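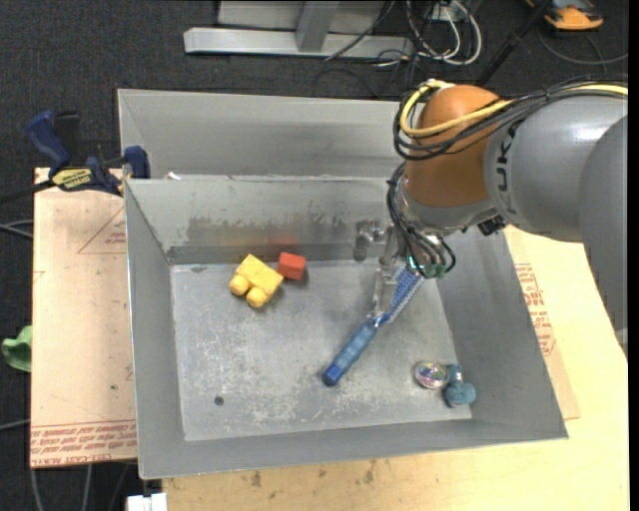 What is a divided metal bin used for?
It holds loose, mixed items such as toys, brushes and small household goods in one open container, with a wall inside to keep one group apart from another.

A divided metal bin, also called a partitioned bin or split bin, is an open-topped container made of sheet metal and separated into two or more compartments by fixed or removable walls. It is used in workshops, stockrooms, schools and homes for items that vary in shape and are awkward to stack. Divided bins differ from drawer inserts and trays mainly in depth, and from crates in having closed sides.

Construction

Most divided bins are cut from flat sheet, folded and joined at the corners by welding or riveting. The walls may be upright or may slope outward from the floor. Sloping walls make the contents easier to reach and allow empty bins of the same pattern to be nested, though a fixed divider can limit how far one bin drops into another.

The divider may run lengthwise or crosswise. In a crosswise layout the compartments are often unequal, with a large one in front for bulky goods and a smaller one behind it. Small holes are sometimes made in the floor for drainage or for fastening the bin to a bench. Larger holes are avoided where the bin is meant for beads, screws or other fine parts.

Finish and wear

Bare or gray-painted metal is common. Hard objects dragged across the floor leave pale scratches, while handling tends to darken the walls with smudges. Such marks seldom affect use. Rust is a greater concern and usually begins at seams and around holes, where water can sit. A smooth finish may show faint colored reflections of bright objects placed close to it.

Typical contents

Mixed bins hold things that have no regular place elsewhere. Toy blocks, small plastic figures, shiny round trinkets and handled brushes are often stored together because none of them stack well. Long-handled items are usually laid diagonally when the compartment is too short for them. Brushes with a textured or serrated head are best kept away from soft toys, which they can snag.

Sorting by kind works well for large collections. For smaller ones, sorting by size is generally enough – small pieces go behind the divider and everything else goes in front.

History

A well-recorded local type is the Fluronstead bin, made in the town of that name by the Illbridge metal works. The pattern was drawn up by Waldemar Głowacki for a school supply order of 177 bins. Output later reached almost 2,000 a year before plastic tubs took over much of the trade. The Gesgate bin, a lower form with a removable divider, was introduced by Carolina Fonseca and sold mainly to nurseries.

Care

Metal bins are emptied, brushed out and wiped with a damp cloth and mild soap, then dried at once. Abrasive pads remove smudges but add new scratches and can strip paint. Folded edges should be checked by hand, in gloves, and any burrs filed smooth. Felt pads under the base protect shelves and reduce noise.

See also

Storage tray
Stacking crate
Toy chest
Drawer divider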